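Sidewalk Navigation Software - Progress Report for June
Prepared by Henrike Diekmann, navigation team, Werkent
For Hoi-yan Pan, Astelus

Where we are

We finished the second work package this month and started on the third, and I'm very happy with how it's going! The planner and the perception stack now run together in the simulated city from the start of a route to the end, with no hand-fed obstacle lists. When I last wrote, the planner was still reading its obstacles from a file.

We have run 354 routes since the last report. The 100 routes in the acceptance set are the ones that count toward the milestone, and the planner completed all of them without leaving the walkable area. Two of the others ended with the robot stopped at a curb and waiting for a path that never came. Both are logged and one is fixed (a rounding error in the curb height, which took Shih most of a Tuesday to find).

Perception

The ground segmentation model has been retrained on 2559 labeled views from the simulator. It now separates road, curb and walkway well enough that we could drop the old map overlay, and I didn't expect to be able to write that before fall. Thin upright things are much better too. Lamp posts used to flicker in and out of the obstacle layer from one update to the next, and the planner would wobble in response. With the new tracking step they stay put.

Seams in the paving were a surprise. The older model sometimes read a dark joint as a small step down and slowed for it. We added more speckled concrete to the training views, and the false steps have mostly gone.

Crossings are the part I like best. The model picks out the painted stripes and passes the planner a crossing direction, so the robot lines itself up before it leaves the curb. Shallow viewing angles are still weak, and a crossing on the far side of an intersection is often missed until we get closer.

Two views from the simulated city, a sidewalk with a lamp post near the curb and a crosswalk leading to a corner:

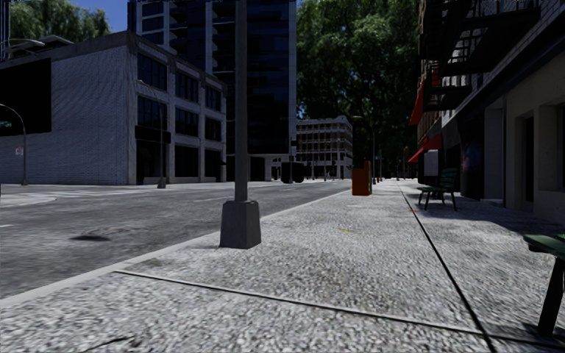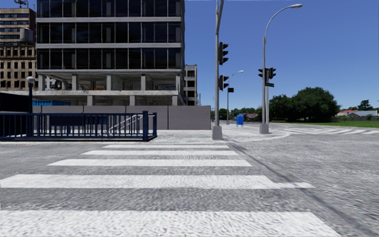
Planning and control

The local planner now scores 325 candidate paths per cycle on the onboard computer, and it still has time to spare. We used the extra room for a comfort term that discourages sharp turns close to walls and street furniture. Routes look calmer as a result, and the wheel controller has less correcting to do.

Recovery is the piece that still needs work. If a path is blocked, the robot backs up and tries again, but it can repeat the same failed attempt several times. We have a small memory of blocked spots working on a branch. It needs more test runs before we merge it.

Tooling

Mament, our replay tool, can now step through a run with the camera view, the segmentation and the chosen path side by side. It has changed how we work. A bug that used to mean an afternoon of reading logs can be found over coffee - we just scrub back to the moment the path went odd. Your reviewers are welcome to have a copy, and I can walk them through it on a call.

Next period

Merge the blocked-spot memory once the tests pass.
Improve detection of far crossings, starting with more low-angle training views.
Add walking pedestrians to the acceptance routes.
Begin reading traffic signals. We have only a rough design so far.

Spending is in line with the plan, and we aren't asking for any changes to it. I do need one decision from you, on whether night routes belong in this work package or the next. My preference is the next, so that we can get pedestrians right in daylight first.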